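Dia aberto da Flamcombe: dúvidas sobre a demonstração de preensão em simulação

Publicado em Automação e robótica > Visitas e eventos

Saqib Memon
Em março levo uma turma do curso técnico ao dia aberto da Flamcombe, no polo de Brusberg. O programa indica uma demonstração de preensão em simulador seguida de uma passagem pela célula real, tudo em 51 minutos. Os alunos já programaram um braço cartesiano com ventosas, mas nunca trabalharam com garras de dois dedos. Queria saber duas coisas: o que é de fato mostrado na parte simulada, e se vale a pena pedir a sessão alargada, que o formulário identifica com o código 2745. Também agradeço indicações sobre o que preparar antes com a turma.

Roltercombe
Fui à edição anterior. A parte simulada decorre num ecrã grande, com o operador a mudar parâmetros a pedido do público — abertura da garra, força de fecho, coeficiente de atrito. O plano de trabalho é visto sobretudo a partir da câmara junto à garra, e só no fim se passa à vista geral da célula. A sequência é aproximação, fecho, elevação e repetição com outra pose.

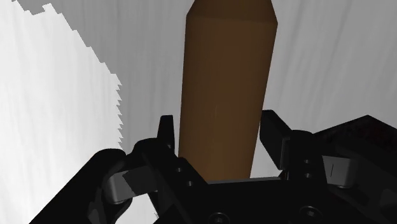
A escolha do ponto de contacto é o tema que ocupa mais tempo e o que convém preparar. Numa peça de secção constante, a altura a que se fecha quase não conta; numa peça cónica, conta bastante. O objeto castanho em forma de garrafa serve bem para discutir isto com os alunos: o corpo estreita em direção à palma, e um dedo fica encostado ao lado direito enquanto do outro lado ainda se vê uma faixa do fundo. Peça à turma que calcule a componente axial da força de contacto para dois ou três ângulos de parede e que compare com o limite de atrito. Leve os valores já feitos, o operador aceita introduzi-los.

Quanto ao código 2745, acrescenta a exportação dos registos de força em CSV. Para um curso técnico compensa.

paracha_aut
Nós fizemos a visita normal e chegou. A célula real vê-se atrás de uma vedação, leve os alunos mais altos para trás. O estacionamento é mau.

Saqib Memon
Obrigado a ambos. Pedi a sessão alargada, ficou com o número de inscrição 3095. Falta saber se os registos trazem a posição dos dedos ou apenas a força.

Roltercombe
Trazem as duas, em colunas separadas. O instante zero é o início do fecho — confirme isso antes de sobrepor ensaios, no nosso caso 2 ficheiros vinham com outra origem de tempo e tivemos de os alinhar à mão.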